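Course handout, Unit 8: Table Customs and the Household Meal

Students should read the Dronano chapter before the seminar. The unit asks how shared meals set rank within a family, and how those rules change when a household moves – often within one generation.

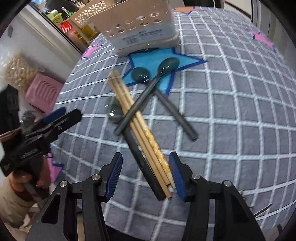
Tsz-kin Wu objects that seating order matters more than utensils, and that the chapter gives it only 12 lines. The objection is fair. Please bring one instance from the Citudstead diaries in which a guest is seated above an elder.

**Terms for review:** host's portion, common dish, serving order, fasting table.

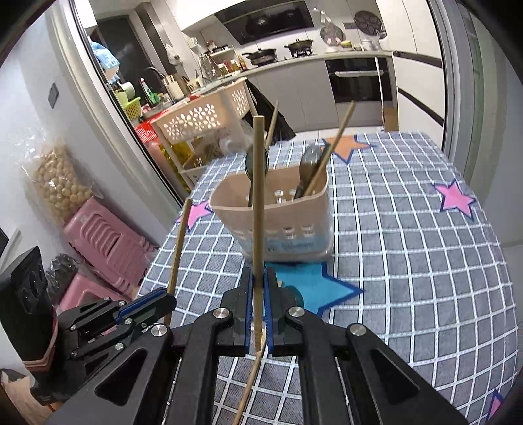 *Fig. 2. Chopstick and pink cutlery holder.*

The Piltau household survey, carried out in January, covered 700 homes. Its authors treat the evening meal as the main event of the day; field workers found that in farming districts the noon meal held that place.

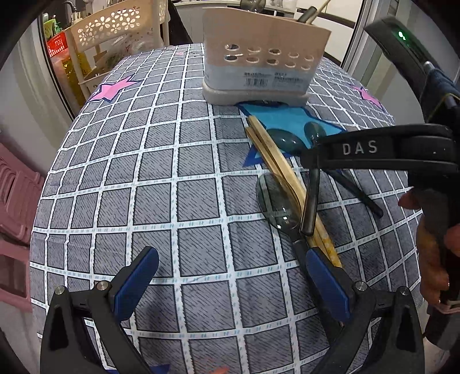 A second weakness of the survey is that it recorded only the answers of the head of the household. Younger members were interviewed in 14 homes, and their accounts of who was served first differ sharply. Response papers are limited to two pages and are due to Vira Yatsenko by 30/11/2020.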